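Penugem, fibra e o que a etiqueta não diz

Passei a maior parte de março a tentar perceber por que motivo dois casacos acolchoados com o mesmo peso de enchimento aquecem de maneira tão diferente. O ponto de partida foi doméstico: tinha de decidir o que guardar, o que reparar e o que dar. Acabei a ler fichas técnicas de tecidos, um passatempo que não recomendo a quem se deita cedo.

O isolamento de um casaco depende da quantidade de ar que o enchimento consegue imobilizar. A massa do enchimento interessa pouco por si só. Interessa o volume que essa massa ocupa depois de comprimida e libertada, e durante quantos anos continua a ocupá-lo. Na penugem, essa propriedade exprime-se pelo poder de enchimento, medido num cilindro com um peso normalizado por cima. Nas fibras sintéticas não há um valor equivalente de uso geral, e cada fabricante publica o número que lhe convém.

O casaco que uso há mais tempo é um Danzer com fibra Plekton. Segundo a folha que vinha no bolso interior, leva 87 gramas de enchimento por metro quadrado no tronco e menos nas mangas. A folha não explica se o valor foi obtido antes ou depois da costura. A diferença conta: cada linha de pesponto comprime a manta e cria uma zona fria, e um casaco com gomos estreitos tem mais linhas por metro do que um casaco com gomos largos.

Gillespie Menzies, com quem troco correspondência sobre estes assuntos desde o tempo dos fóruns de caminhada, defende que os gomos estreitos compensam porque impedem a migração do enchimento. Tem razão quanto à penugem. Quanto à fibra em manta contínua, o argumento não se aplica, dado que a manta não migra. Aplica-se à fibra solta, insuflada, que alguns fabricantes usam para imitar o aspeto da penugem. O Soseo que ele comprou é desse tipo e ao segundo inverno já tinha os cantos inferiores vazios.

Para comparar as peças cá de casa segui um procedimento simples. Cada casaco fica estendido durante 2 horas, sem nada em cima, para recuperar volume. Depois meço a espessura com uma régua e uma placa de cartão rígido, em pontos fixos do peito, das costas e da bainha. Peso tudo na balança da cozinha. O Danzer pesou 416 gramas, já com fechos e molas.
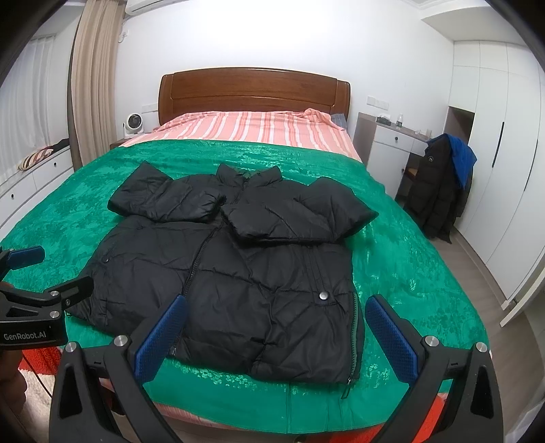

Casaco acolchoado preto em cima da cama, com as mangas dobradas para dentro.

A espessura medida na bainha foi sempre inferior à do peito, em todas as peças. A explicação mais provável é a compressão repetida: a bainha é a parte sobre a qual nos sentamos. Nas costas, a zona que fica debaixo das alças da mochila mostrou a mesma perda. Nenhuma lavagem recuperou a diferença por completo, embora a secagem a baixa temperatura tenha ajudado nas peças de penugem.

Sobre a lavagem há muita informação contraditória. O que consegui confirmar limita-se ao seguinte. O amaciador deposita resíduos na fibra e reduz a capacidade de recuperação. A centrifugação a alta velocidade não danificou a manta sintética nas minhas tentativas, mas abriu uma costura num forro fino. A penugem precisa de secar muito mais tempo do que parece ao tato, e um gomo com grumos é quase sempre um gomo húmido.

A durabilidade do tecido exterior merece um texto próprio. Fica apenas o registo de que o tratamento repelente se perde primeiro nos ombros e nos punhos, e de que o spray de reativação da Predstead exige calor para fixar. Apliquei-o uma vez a frio, por pressa, e as gotas deixaram de formar esfera ao fim de poucas saídas. Repeti com secador e o resultado manteve-se até ao fim da estação.

Quanto ao armazenamento, deixei de usar sacos de vácuo. A folha de cálculo onde guardo as medições vai na linha 3932 (inclui sacos-cama, luvas e um colete que já não existe) e o padrão é claro: as peças guardadas comprimidas de uma estação para a outra perderam mais espessura do que as penduradas, e a perda foi maior na fibra do que na penugem. Um cabide largo num armário seco chega perfeitamente.

Falta medir o efeito da humidade na fibra solta. Pedi ao Menzies que me enviasse o Soseo antes de o deitar fora. Ele ainda não respondeu, e entretanto vou refazer a medição da bainha com uma placa mais pequena, porque a atual apanha parte do elástico e falseia o valor.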